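Section 4. Working near the arm: house rules and the start-of-shift check

Applies to the Gestix arm and two-finger gripper, with the wrist camera fitted. If you have the older Bashir mount, the steps are the same and the bolts are worse.

4.1 Before you switch anything on

1. Find out who has the pendant. If two people say they do, neither of them does, and you should stay where you are until it is settled.
2. Walk the floor around the base. Move bags, stools and coffee out of reach of the arm at full stretch. Full stretch is further than you think. Measure it once and you will stop arguing with this manual.
3. Check that the cables at the wrist are bundled and tied back. A loose loop will find the one thing in the building it can hook.
4. Press the emergency stop, then release it. Do this every shift, including the ones when you are late.
5. Log the check in the Greltalska book under your own name. "Same as yesterday" is not an entry.

Note: The stop button on the pendant and the one on the base are separate circuits. Test both.

4.2 People in view

The wrist camera sees a good deal more than the job. Point it level across a workshop and it takes in the benches, the shelving, the lights and whoever happens to be having a conversation. Treat anyone in view as someone who may walk over at any moment to ask whether you have seen the small screwdriver.
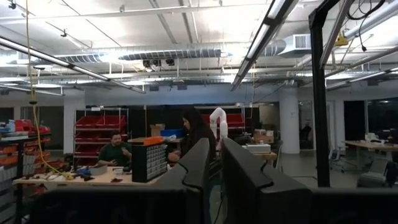
Omolara Dauda

6. Look past the fingers. With the gripper raised, the fingers hide part of the room, and a person standing at a bench can be half behind one of them. Use your own eyes for the floor and keep the camera for the work.
7. Say out loud that you are about to move the arm. Wait for an answer. A nod from someone wearing headphones is not an answer.
8. Keep to slow speed while anybody is at a bench within reach. Slow speed is setting 2. There is a setting 3, and we know you have found it.
9. If a person comes closer than the marked line, stop the arm. Do not steer round them. They will step the same way you do, as people do in corridors.

Caution: The gripper closes with enough force to spoil a fingernail and the rest of the week. Never put a hand between the fingers with the power on, even to retrieve something that is yours.

4.3 Benches and bins

10. Put parts back in their drawers before the arm is started. Small items left lying on a bench are harmless until someone leans across the arm's path to save them.
11. Nothing goes on top of a moving arm. This rule exists for a reason, and the reason has since bought a new mug.
12. Doorways stay clear. Anyone coming in should be able to see whether the arm is live before they are near it.

4.4 Recordings

Anyone who can be recognised in a recording must be told about it. Recordings are kept for 27 days and then wiped, unless a fault report is open. Quote form 829 on the report, and send it to Olanrewaju Sani at the Ollach site before April, when the numbering changes again — we did ask them not to.

For gripper faults, go to Section 5. For missing screwdrivers, try the drawers first.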